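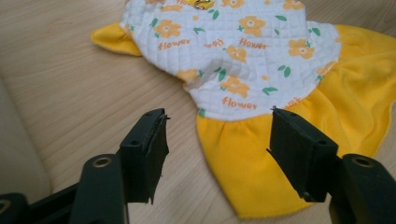

Kilen quilted flower dress, small pets
Page by Kurniawati Liem, stock and product notes. Last changed 4 May 2019

The quilted flower dress is a light, short dress for small dogs and for cats that will put up with clothes. The upper part is white quilted cloth, stitched in a fine diamond grid, with a flower and leaf print and the word "flower" in orange lettering. The skirt is joined on below the quilting. There is a small gold-coloured metal clasp near the top.

Item number: 397
Range: Kilen day wear
Wash: 30 degrees, inside out
Iron: cool, skirt only
Tumble dry: no

Fit

The dress is made for pets weighing up to 5 kg. Weight is only a starting point, and the chest measurement matters more. Put a soft tape round the widest part of the chest, just behind the front legs, with the animal standing. Pull the tape so that it touches the coat all the way round and you can still slide two fingers under it. Write that number down and compare it with the size card on the order page.

Then measure the back, from the base of the neck to the base of the tail. The skirt should end short of the tail. If your pet falls between two sizes, take the larger one. The quilted part does not stretch, and a dress that is tight behind the front legs will rub.

Long-haired pets should be measured after brushing. We have had several dresses sent back by owners who measured over a thick winter coat in one season and put the dress on a clipped dog in the next.

Putting it on

Lay the dress on a table or on your lap with the print side up and gather it from the skirt towards the neck, as you would with a child's jumper. Put the neck opening over the head first. Bring the front legs through one at a time, holding the leg above the paw. Straighten the quilted part along the back and let the skirt drop.

For the first time, keep it to 15 minutes indoors and stay in the room. Some pets stand quite still in new clothes and others roll about. Both usually pass after two or three goes. If the animal keeps biting at the cloth or will not walk, take it off and try another day. 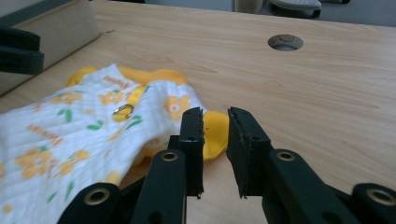

The quilting gives the upper part some body, and it holds its shape fairly well even after being stuffed in a bag. Creases from the post come out if you leave the dress flat overnight or hang it in the bathroom while you have a shower. Please don't press the quilted part with an iron. It flattens the padding, and on an early batch we found it left the stitching lines shiny.

The clasp is trim. Do not fix a lead to it. For walks, put a harness on first and the dress over the top, or use a plain collar.

Washing and drying

Shake out loose hair before washing. Turn the dress inside out, close any fastenings and put it in a wash bag if you have one. Use a mild liquid and leave out the fabric softener, which makes hair cling to the quilting. Orange lettering on white cloth needs a bit of care, so wash it with other pale things the first time.

Dry it flat or over a rail, out of strong sun. The padded part takes longer than the skirt. Feel along the seam between the two before you put it away, as that is the place that stays damp.

Mud is easier to deal with dry. Let it dry fully, brush it off with a nail brush and then wash as normal.

Storage

Fold the skirt up over the quilted part and then fold once across the middle. It will sit in a drawer or a shallow open bin with other small pieces. If you keep pet clothes in a plastic box with a lid, put them in clean, as old smells get into the padding and are hard to shift.

What comes with it

One dress and a washing card. Harness, lead and collar are sold separately. The Skerano soft harness is thin enough to go underneath. The Rizk padded harness is too bulky and pulls the dress up at the back.

Changes for this batch

Robel Tesfamariam in our sewing room has moved the skirt seam back slightly so that it no longer sits over the hips. The neck opening has been made a little wider after comments from owners of pugs and other short-nosed dogs. If you have a dress from last August and it fits well, the same size should still be right. This batch is 1,775 pieces, and the next one may have a different print.

Returns

Unworn dresses can come back to the Zurkau shop or by post. Please check them over for hair first. We can't resell a dress that has been worn outdoors, but Gavin Mowat at the returns desk will look at any seam that has come undone and can usually mend it.

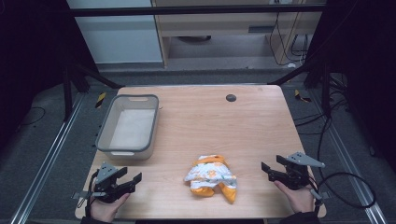 Can my dog sleep in the dress?

We advise taking it off at night. The padding can make a small dog too warm in its bed, and the skirt can get caught under the legs when it turns round. An hour or two of daytime wear is plenty for most pets.

Spare washing cards can be had from the shop counter or sent with your next order. For help with sizes, write to Asnakech Worku through the contact page and give the chest and back measurements, along with the breed if you know it.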